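If you've never been to an election count, go to one. I mean it! I went to my first in Prarkville as a nervous observer for a council candidate, expecting a dull night in a sports hall, and by one in the morning I was hooked. You stand a metre from the actual ballot papers and watch an election turn into a result.

Observing well takes a bit of know-how, though, and most of it gets passed on by word of mouth in a car park ten minutes before the doors open. So I've written it down. I'm going by council elections with paper ballots, counted by hand, first past the post. Your own returning officer's rules always win over anything I say.

## Before the night

**Get appointed properly.** Your candidate or their agent has to give your name to the returning officer in writing, and there's a deadline. Ask the agent to forward you the confirmation. I've seen somebody turned away at the door over a misspelt surname.

**Read the secrecy rules.** You'll be given a sheet about them. In short, you mustn't try to find out how any particular person voted, and you mustn't pass on anything you do learn about it.

**Make a tally sheet.** One column per candidate, rows for each bundle you watch, and a wide margin for notes. Mine looks like this:

| Box | Candidate A | Candidate B | Candidate C | Notes |
|---|---|---|---|---|
| 1 | | | | |
| 2 | | | | |

Print more than you think you'll need. Clipboard, two pens, a jumper (halls get cold after midnight), something to eat that doesn't rustle.

## Step 1: Watch the boxes come in

Get there before the close of poll if you're allowed. Each ballot box arrives sealed, with an account from the polling station saying how many papers were issued. Have a look at the seals as they come to the table. You can't touch them, but you can ask to see one more closely, and the staff are nearly always happy to show you.

## Step 2: Follow the verification

People tend to wander off for coffee at this stage. Don't! Verification is where the staff check that the number of papers in each box matches the number given out, and the papers are often face up while they do it. That's your best chance to take a sample.

Pick one counter and stay with them. Make a mark for each vote you can clearly see, and skip the ones you can't. If you catch 108 papers from a box of 554, you've got a very decent idea of how that box has gone.

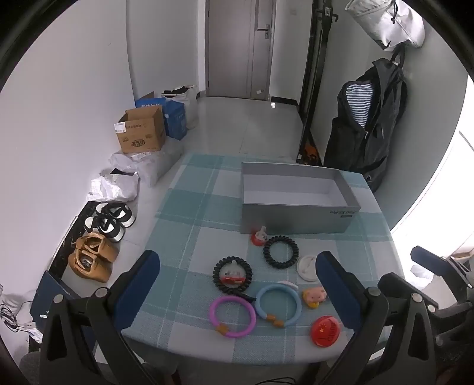

Do jot down which polling station the box came from, too. A sample from one end of a ward can look nothing like a sample from the other, and it's easy to get carried away by a good first box. Leanne Crabtree, who was our agent that first year, made me write the station name before I was allowed to make a single mark, and I still do it that way.

## Step 3: The count itself

Papers are sorted by candidate, then bundled. Now you're watching for two things:

- a paper for one candidate that has slipped into another's pile
- a bundle with the wrong number of papers in it

If you see either, speak up straight away, politely, to the supervisor for that table. "Could you check that bundle again, please?" is plenty. Counters are tired, they've been at it for hours, and a calm voice gets a much quicker response than a pointing finger.

## Step 4: Doubtful papers

My favourite bit! Any paper where the mark isn't clear gets put aside, and the returning officer goes through them in front of candidates and agents. You'll see ticks, smiley faces, whole paragraphs of opinion. The general idea is that a vote counts if the voter's intention is clear and they can't be identified from the paper.

Let the agent do the talking here. Your job is to note how many were rejected and on what grounds, and to listen for consistency - if a smiley face was allowed for one side, it should be allowed for the other.

## Step 5: When it's close

The provisional figures are shared with agents before anything is announced. If there are 82 votes in it, a recount is a long shot, but you might reasonably ask for the bundles to be checked. If there are 5 in it, ask for a full recount and find a chair. The returning officer can refuse a request they think is unreasonable, so your agent should have your notes to hand.

Stay at your table during a recount. Jaruwan Wongsuwan was observing next to me on the night ours went to one, and she had every bundle from our table listed in order, so we could follow the whole thing through the second time without getting lost.

## Afterwards

Hand your tally sheets to the agent before you leave, even the scruffy ones. Box-by-box samples are gold dust when planning where to knock on doors next time. Then go home and sleep. If you can book the following morning off work, do - I was at my desk by nine after my first count and put the milk in the printer tray.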